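Home | Desks | Chairs | Desk Tops & Mats | Clearance | Contact

Category: Desk Tops & Mats > Writing Mats

Plomine Writing Mat, Large

Item 1337

A writing mat is a flat thing that goes on a desk. We say this because the makers of writing mats would like you to believe a good deal more. We have read packaging that promised better posture, calmer mornings and "deeper focus." We sell the Plomine mat and we promise none of that.

What it does do: it gives a ballpoint a little cushion, it keeps a coffee cup off the finish, and it stays put when you lean on it. If your desk already has a decent surface and you type all day, you probably don't need one. Keep your money.

What the maker says, and what we think

"Self-healing surface." Plomine prints this on the sleeve. Light pen dents do fade overnight. A knife cut does not. We made one in the shop sample in November and you can still catch a fingernail in it. If you want to trim paper with a blade, buy a proper cutting mat.

"Stain proof." Coffee and pencil wipe off with a damp cloth. Red marker left a pink shadow that we have given up on. Call it stain resistant, on a good day.

"Lies flat right away." No. It ships rolled, and the corners stay up for two days or so. Put books on them. Don't use a hair dryer, whatever the leaflet suggests – ours went wavy along one side and never came back.

"Replaces a whole desk top." We have no idea what this means and neither did the sales rep.

How it compares

The Fima mat is thicker and nicer to write on, but it smells like a new shower curtain for weeks. The Pacheco is cheaper and slides around on any slick desk. We stopped carrying it after too many came back. The Plomine sits between them, and it's the one we use at the front counter in our Vullville store.

Size and color

One size only, large enough for a letter-size pad and a keyboard side by side if the keyboard is a short one. Measure first. The catalog color names are no help at all, and screens make the pale shades look brighter than they are. Pale mats show ink sooner than dark ones, too. On a white desk a light green is easy on the eyes, and a sheet of plain paper still stands out against it. 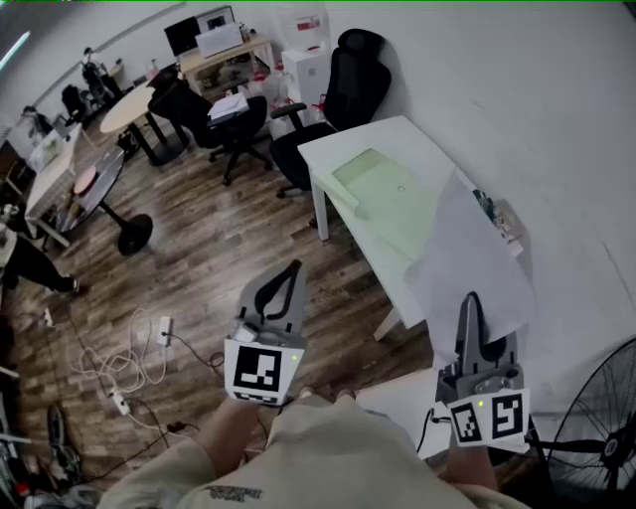 Price and returns

$49, which we think is a bit high. The maker sets it. We have sold more than 400 and taken back a fair number, mostly from people who didn't measure. Returns are fine if the mat is clean and you kept the tube. Shipping back is on you.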